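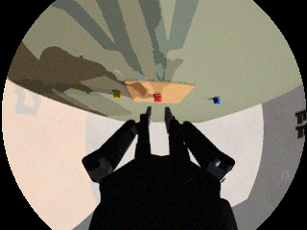

About Zavell

Zavell compares robot hands for people who have to buy them. We are a small shop with 4 people, two desks that wobble, and firm opinions about fingertips. If you make a gripper, we would like to try it. If you are shopping for one, we would like to talk you out of the first one you liked.

The company began when Po-yen Lo bought a gripper on the strength of its brochure. The brochure was excellent. The gripper is now a doorstop in our office in Clesusholm, and it does that job very well.

How we test

Every arm, gripper and controller starts in simulation. A virtual table costs nothing to repair, and the lighting can be made as unkind as we please. Our standard task is called Tatlı, and it involves a flat board, three small dice and a lot of waiting. The same start positions go to every entrant, including the ones whose makers phoned ahead.

We run each task with a camera close behind the fingers and again with a view from across the table. Controllers that look brilliant from one of these can be hopeless from the other. We publish both scores. This has cost us 2 customers so far, and we wish them well. 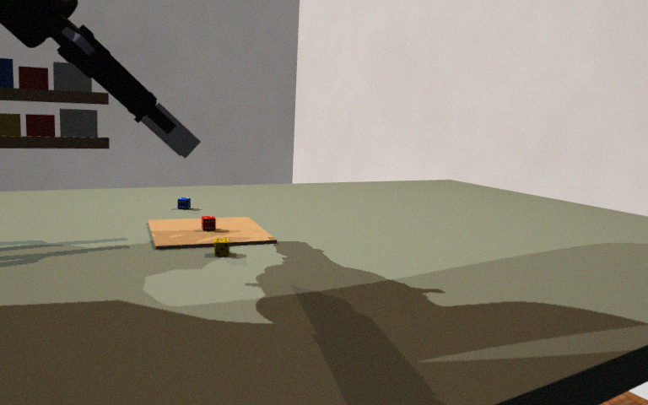
The Tatlı table, with the red die on the board and the arm hanging above it all.

What you get

A full comparison is 734 runs per gripper. It used to be 699, until a client asked what happened with the dice closer together and we had no answer. You get the scores, the logs and a written report in plain words. The report includes a page headed "Things That Annoyed Us," and most people read that first.

Our scoring software, Flarard, was written in-house and is ugly – we have stopped apologizing for the menus. A new version is due in March. The menus are staying.

Working with us

We don't sell grippers, and we don't take a cut from anyone who does. Write to Po-yen with the part you want to pick up and the arm you already own. Please leave out the brochure.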